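Vedside Residents' Service
Household Advice: Caring for Blankets and Bedding in the Cold Months
Last reviewed 22 December 2021

Plush and fleece blankets are in daily use from the first frost until February or later. The following guidance is issued to all Vedside households and replaces the earlier sheet on winter laundry.

Before washing
Read the sewn-in label first. Where the label has faded, treat the blanket as delicate and use the coolest program. Shake the blanket outdoors, check the hem for loose stitching, and close any zippers on items sharing the load. A large blanket should be washed alone.

Washing and drying
Use 2 capfuls of liquid detergent at most. Powder tends to stay in deep pile and leaves it stiff. Fabric softener is not recommended - it coats the fibers and flattens them over time. Dry on low heat, or over two parallel lines so that the weight is shared. Residents using the machines in the Salteo building are asked to stop the dryer after 20 minutes and turn the blanket by hand.

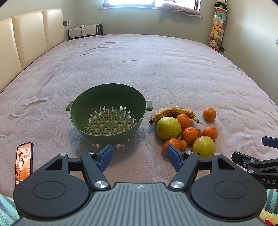

Mareike Lindemann writes that white vinegar in the rinse has done more for her old fleece than any softener, and asks whether it is safe for the machine. A half cup in an occasional rinse is acceptable where the manufacturer's manual permits it. Vinegar must never be combined with bleach.

Airing
Bedding should be aired each morning before the bed is made. Fold the covers back to the foot of the bed and open a window for ten minutes, even in cold weather. Mattresses are to be turned or rotated every 3 months unless the maker advises otherwise.

Headboards and bed frames
Dust padded headboards weekly with a dry cloth, working along the seams. Smooth wipe-clean coverings may be cleaned with a damp cloth and a drop of mild soap, then dried at once. Do not use furniture polish.

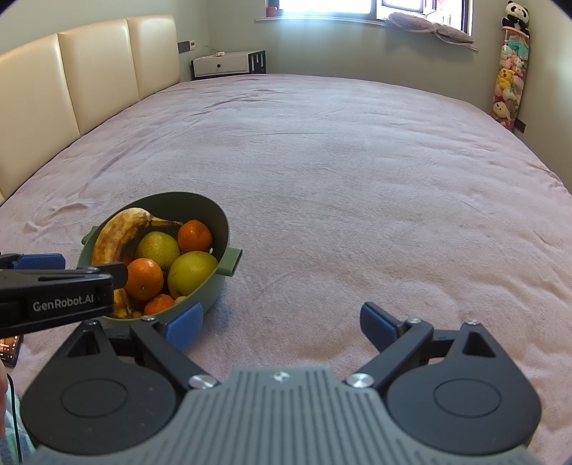
Could the sheet please say something about static, asks Jericho Castillo, as every blanket in the apartment crackles once the heating is on. Static is caused by dry air and over-drying. Remove blankets from the dryer while very slightly damp and finish them on a line.

Storage
Store only clean, fully dry blankets, in cotton bags. Plastic covers hold moisture and should be kept for short moves. Bags may be collected from the Clalska desk during office hours.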